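Folding day at my place. Winter blankets are going up on the closet shelf until it gets cold again.

The fleece ones are the hardest. They slide, they bunch, and no corner stays where I put it. 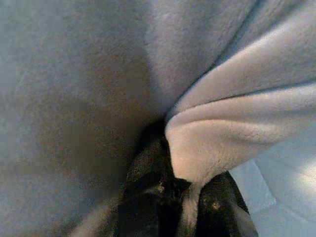
Pale gray fleece, mid-fold.

I fold in half 2 times the long way, then roll from the short end. Takes up less shelf than a flat stack.

The quilt from Steltness goes on the bottom. It's heavy and it holds the rest in place.

Some 4 more to do, then the pillowcases.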